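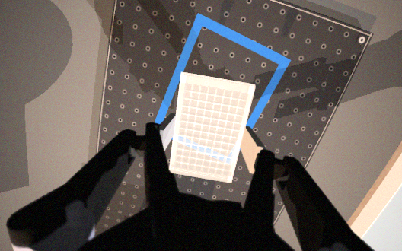
*Fig. 4 – Rack held over the blue outline in the simulator*

## 5. Teaching the rack placement

By now your virtual bench loads and the arm answers to the jog keys, so we get to the fun bit: putting the rack on its mark! We use this section at the Stomham workshop to get new members going before they try the job on the Leka arm, and it's my favourite evening of the whole build.

1. Open the project `ovurley_bench` and press **Reset**. The arm goes to its home pose.
2. Set the speed slider to 20 per cent. Leave it there until step 8.
3. Jog the gripper over the rack, open the fingers and lower it slowly. Both pads should sit either side of the rack before you close.
4. Close the gripper and save the pose as `GRIP`.

> **Caution:** Always lift straight up before you move sideways. A rack that catches the board will throw the grip out, and you'll have to start again from step 2.

5. Raise the rack by 80 mm and save this as `LIFT`.

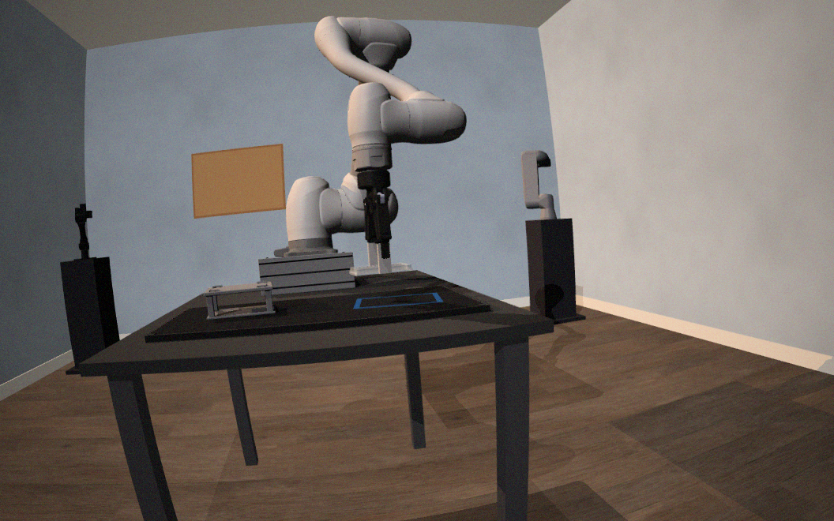 6. Switch to the room view and check the path between the rack's starting place and the blue outline. Swing round to the far side of the table too – it's easy to miss how close the upper links get to the ceiling on a high lift.
7. Move across until the rack is over the outline, then go back to the close view. Turn the wrist a little at a time until the rack's edges run parallel with the blue band. Save as `ABOVE`.
8. Lower the rack, open the fingers and save as `PLACE`. You can now put the speed up to 80 per cent and play all four poses back in order. Watching it run by itself for the first time is brilliant!

**Note:** If the rack lands skewed, only `ABOVE` and `PLACE` need teaching again. Keep your `GRIP` pose.

**Note:** Shadows on the board can make the outline hard to judge. Press **L** to turn them off while you line up, then on again for the playback.

Svenja Nolte's Gulamton script saves a log of every run in the project folder. If it stops with code 317, the gripper closed without touching anything, so go back to step 3. Code 622 means a joint has reached its limit – lower `LIFT` slightly and try again.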